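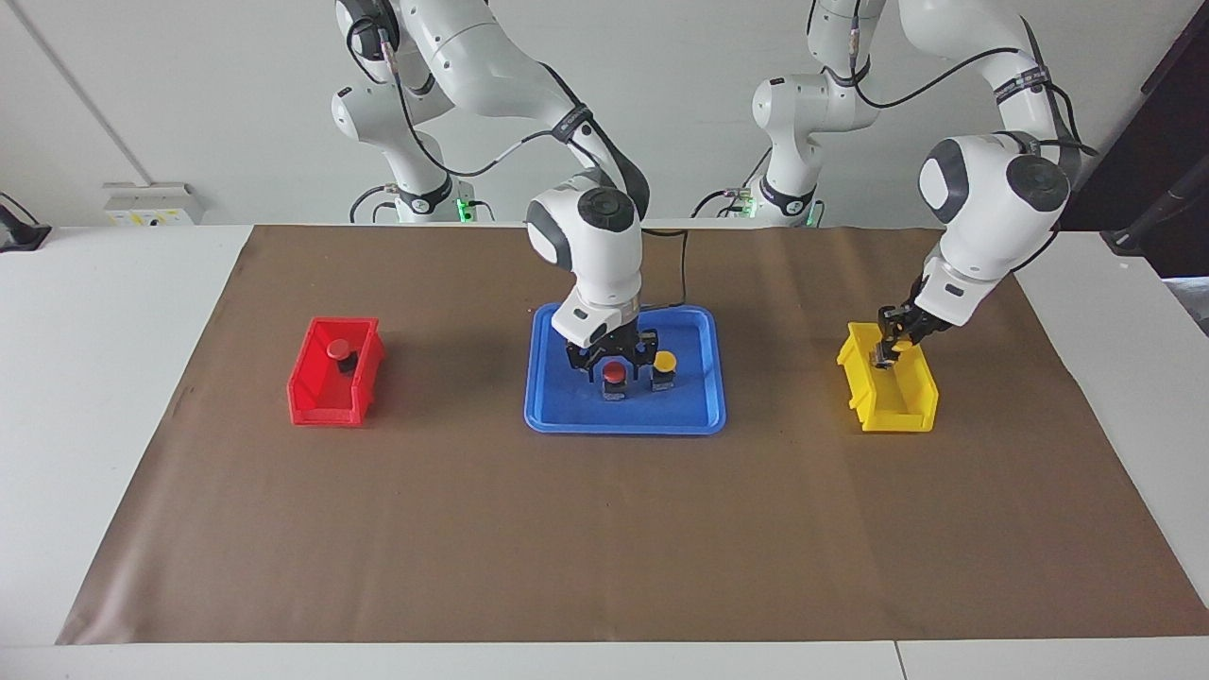
4.2 Setting up label stock in the Odcombe 559

The printer takes rolls up to 100 mm wide. Use the gray core adapter for small rolls and no adapter for large ones.

1. Switch the printer off at the back and wait for the display to go dark.
2. Press both side catches and lift the lid until it clicks.
3. Slide the roll onto the spindle with the labels facing up. The loose end should come off the top of the roll.
4. Push the guides in until they just touch the paper. Do not pinch it.
5. Feed the end under the roller and pull out 9 cm past the tear bar.
6. Close the lid with both hands and switch the printer on. It will feed two or three blank labels to find the gap.

Note: If the display shows GAP, open the Media menu, choose Relearn and press OK. Black mark stock has to be selected by hand in the same menu.

Caution: The print head stays hot after a long run. Let it cool before you touch it or clean it.

Cleaning

Wipe the head with an alcohol pen each time you change the roll - more often with cheap paper. Replace the roller after 4,000 meters of stock. The count is under Service, Totals, and has to be reset by hand after the new roller is in.

For linerless stock, see 4.3.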